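Nidar Kraft Recycling Bags, pack of 12
Sold by Zosley Home
In stock, ships Saturday if you order by noon

I'll start with a confession: I sold these for months as plain lunch-and-grocery bags before I caught on to what people were buying them for. Folks were ordering pack after pack and telling me they had one standing open on the kitchen counter, one in the laundry room, one by the desk (hi, fellow junk mail sufferers). So I moved the listing over to the sorting and recycling section, and it's been our steadiest little seller ever since.

They're simple brown paper bags, light tan, no printing on them anywhere. Nidar makes them with a flat bottom that opens out when you push your hand down inside, and the paper is thick enough that the sides stay up by themselves. I like to fold the top over once or twice before I put anything in. It makes a kind of collar, and the bag stays open so you can toss things in from above without fishing for the opening. The rim gets crumpled pretty quickly and may tear a little, and I keep right on using mine!

My own kitchen bag catches all the small stuff that rolls around in the bottom of a big bin: empty plastic bottles, balled-up foil, the odds and ends I want to sort later. A clip on the folded edge is a nice extra. Any clip will do, and I've used everything from binder clips to the ones off a potato chip bag.

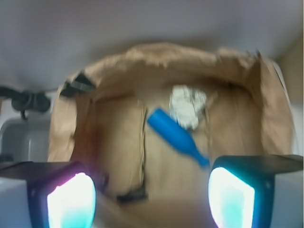
Dönmez left us a note through the shop form to say that the bags hold up great with dry things but that a yogurt cup that hadn't been rinsed soaked through the bottom overnight, and could we please put that on the page. Done! It's paper, so please rinse and drain your bottles and cups first. If you know your crowd at home won't do that, put a folded sheet of newspaper in the bottom, or take a look at the Zundance wipe-clean bin further down the shop.

How long does one last? In my kitchen I get 9 days or so out of a bag with dry things in it, then it goes out with the paper once I've emptied it. Foil and plastic need to come out first in my town, and yours may have its own rules, so check before you drop the whole bag in the bin. I also save my foil scraps until I have a good-sized ball, because the tiny pieces tend to get lost.

A few people have asked about heavy things. Glass jars, no. I tried three in one bag and the bottom held, but I carried it down the steps with both arms around it and I wouldn't do that again. Bottles, foil, cardboard tubes, wrappers, all fine.

Details
Color: natural brown, unprinted
Material: kraft paper
Handles: none
Pack sizes: 12 or 100
Clip: not included

The big pack comes flat in a carton and the small one in a paper sleeve. Unopened packs can come back to us any time in the first month. If you want to mix sizes, leave me a line in the order notes and I'll sort it out before it ships.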